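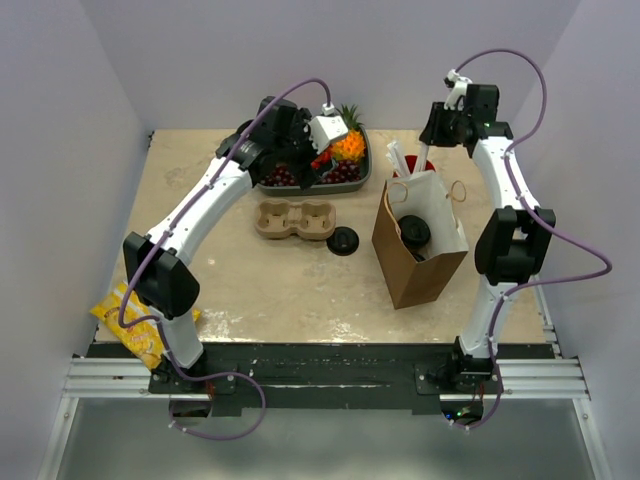 **Zukitum publishes its house rules for two-armed tabletop work, all 18 of them**

*Free to copy, free to argue with. In effect at Nernport from December.*

NERNPORT – Zukitum, which builds and runs tabletop robot cells for food pickup counters, today released its Good Practice Rules for Paired Arms. The document is 18 rules long and fits on two sides of paper. The draft it replaces ran to 148 pages and was mostly used to prop open the door of the test room.

The rules cover the dull middle of the job: packing a takeout order with two arms that share one table. They say nothing about artificial intelligence and very little about the future. They have a great deal to say about straws.

"A straw weighs next to nothing and causes half my paperwork," said Wichai Yensuk, who leads safety and practice at Zukitum. "You grip it too high and it swings. You grip it too low and you've brought along three of its friends. We wrote Rule 7 after a long Sunday, and I stand by every word of it."

Rule 7 says that a wrapped straw is taken by the top, one at a time, and that the other arm stays out of the straw container's half of the table until the lift is finished.

Other rules likely to be of interest:

- **Rule 2, cables.** Every cable on a moving arm is tied at intervals and keeps enough slack for the arm's full reach. A cable that goes tight at any point in the reach test fails the whole cell. Cables should be a color that nobody could mistake for part of the arm. Zukitum uses purple.
- **Rule 5, open bags.** A paper bag is opened before the arms are powered. Handles are folded outward. An arm may go into a bag only from above, and only when the other arm is at rest.
- **Rule 9, loose lids.** A lid lying on the table is treated as an obstacle until it has been picked up. This settles a disagreement between two departments that had been going since spring.
- **Rule 11, soft food.** Grapes and other soft items get the lowest grip force the cell can reliably hold. If the fruit is marked, the force was wrong, whatever the log says.
- **Rule 14, table edges.** Anything hanging over the front of the table is pulled back or taken away before a run. Snack bags are named specifically. They know what they did.
- **Rule 16, status lights.** Lights on the electronics below the table do not count as a safety signal. A person checks the stop button by pressing it.

The rules were tried over 203 packing sessions at Zukitum's Nernport site, using ordinary trays, cup carriers and bags. Operators were asked to write down any rule they found themselves ignoring. Four were dropped as a result, including one about humming.

Totosero, which runs pickup counters and hosts Zukitum cells at two of them, will adopt the rules in full. Kamolrat, a training company, will teach them as a half-day course with a practical test. Candidates who pass get a certificate. Candidates who reach into a live cell to straighten a napkin get to take the course again.

Zukitum stresses that these are working rules for its own cells. They do not replace a risk assessment, local law or any published machine safety standard, and where one of those is stricter, the stricter one wins. Rule 1 says so, in larger type than the rest.

Comments are welcome from anyone who runs arms over a table for a living. Yensuk reads them all himself, usually at lunch. "Please don't send a new rule unless you're prepared to tell me which old one to throw out," he said. "I'd like to stay at two sides."

**Getting a copy**

Printed copies can be collected from the front desk at Zukitum, Nernport, and will be given out at Kamolrat courses. Site visits for trade press can be arranged through the same desk. Closed shoes, please, and no snacks past the yellow line.

**About Zukitum**

Zukitum designs, installs and looks after two-armed tabletop cells for packing food and drink orders.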